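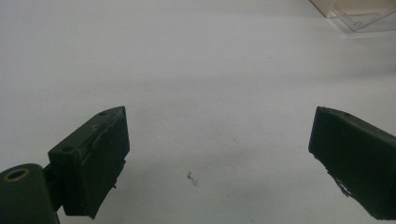
The tabletops at the Vullham workshop were refinished in March, and this page collects notes from the job. We wanted a plain surface that would be easy to wipe down and easy on the eyes under the overhead lights. The finish is smooth, matte and close to white, with no pattern or printing on it. A few tiny specks show when you get close. Cyrill Egger wanted to sand them out and start over, but Engelbert Gisler was against it, and the specks stayed.

## Notes on the finish

**Color.** We tried two whites, Pawlak and Gallent. Pawlak looked yellow next to the walls, so all the tops were done in Gallent. It reads a little gray in the shade and brighter toward the light.

**Sheen.** Matte only. The old gloss tops threw glare into people's faces in the afternoon, and we had complaints for years.

**Coats.** Two thin coats with a light sanding between them. Engelbert did the first table with three and said the extra one made no difference.

**Edges.** Rounded over slightly by hand. Table 9 was left square for the vise.

**Cleaning.** Damp cloth and mild soap. No scouring pads. Tape can stay on overnight but should come off the next morning. Please use a cutting mat for knife work.

**Leftover finish.** There is one can on the shelf in room 317, marked with the color and the date it was opened, May 9, 2019. Stir it well before touching up a scratch, and put the lid back on tight. Ask Cyrill for the small brush.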